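Cilard Community Meals
Progress report to the Dow Family Fund, second period of the grant

Prepared by Makis Kourkoulas, program manager

Summary

The program served lunch on every planned day of this period except one, when the water main on Braveo Street was shut off. We delivered 1139 lunches, against 50 in the short trial we ran before the grant began. There are now 129 people on the register. Spending is slightly under budget, mainly on food. Two items from the original work plan are behind: the second delivery route and the printed menu in large type. Both are covered below.

Lunch service

Lunch is served in the hall on Braveo Street from 11:30 a.m. to 1:15 p.m. We moved the start forward by half an hour in April after people told us they were already waiting outside at 11:15. The line is shorter now and the kitchen gets its first trays back in time to wash them for the later sitting.

The menu runs on a four-week rotation. Soup and bread are offered every day, with one hot main dish and one cold one. The bean stew and the baked fish are the most requested. The pasta salad was dropped after the second week because so much of it came back. A rice dish replaced it and has done better.

Attendance is highest in the last third of the month. This matches what we reported last time. We now order dry goods with that in mind and hold back part of the freezer stock until then.

Home delivery

The first route covers the streets between the hall and the river. It runs on time on most days. The driver leaves at 11:40 and is normally back before 1:00 p.m. Complaints were few and mostly concerned cold soup at the far end of the route. New insulated bags were bought from the equipment line and have been in use since April.

The second route, to the Drurilero apartments, has not started. We had planned to begin in the first month of the period. The driver we hired took another job before his start date, and the building's management asked us to use the rear entrance, which is locked at midday. We have since agreed on a key arrangement with them in writing. Interviews for the driver position are under way. If an offer is accepted soon, the route can open early in the next period.

Tableware and serving

We are phasing out disposable plates in the hall. Plates are the first step, followed by bowls and then cups. The dishwasher handles the present load but needs a second rack, which we have ordered. We are also trying different trays, as the old flat ones let plates slide when people carry them to their seats.

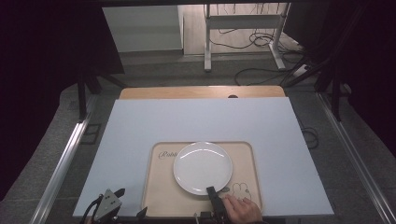 White plate on a beige tray with a raised border.

Feedback from the hall has been mostly good. Several people said they prefer a raised edge. Two asked for a lighter tray, and we are looking at prices for those. Trays from different sets do not stack well together, so we will settle on one model before buying in quantity. Until then the old trays stay in use during the busier sitting.

Staffing and training

The cook and the assistant cook are both in place and have completed the county food safety course. The part-time register clerk increased her hours from ten to fourteen a week to keep up with new sign-ups. This was covered by moving unspent driver wages, as agreed with your office by phone.

We held one training session on food allergies. It covered labeling, separate utensils and what to do when a dish is changed at the last minute. The allergy sheet is now posted inside the kitchen door and copied to the driver each morning.

Budget

Food costs came in under plan. A local bakery gives us its bread from the day before at no charge, and we bought less meat than expected. Wages are under plan because of the vacant driver position. Fuel is over plan, but the amount is small. Repairs are also over, due to a new compressor in the walk-in cooler. That cooler is old and we expect it to need more work before the grant ends. The full statement is attached to this report, with receipts for the repair.

We ask for permission to move part of the food balance into repairs. No increase in the total is requested.

Problems and changes

The large-type menu was promised for this period and is late. The draft was ready, but the first proof was hard to read under the hall lights, with gray text on a cream page. We have gone back to black on white and expect copies from the printer shortly.

The sign-up form also needed changes. The question about other benefits confused people and slowed the desk down. It has been shortened to a single line. Forms already completed do not need to be redone.

The day lost to the water shutoff could not be made up. The driver took bread, fruit and cheese to everyone on the delivery list that day, and these are not counted in the lunch total.

Plans for next period

Open the Drurilero route.
Choose one tray model and place the order.
Replace disposable bowls in the hall.
Get two quotes for the cooler, one for repair and one for replacement.
Hand out the large-type menu.
Run a short survey of people on the delivery route, by phone.

Our next report will include the survey results and a revised delivery budget. Questions about the attached statement can be sent to me at the Cilard office, which is open until 4:00 p.m.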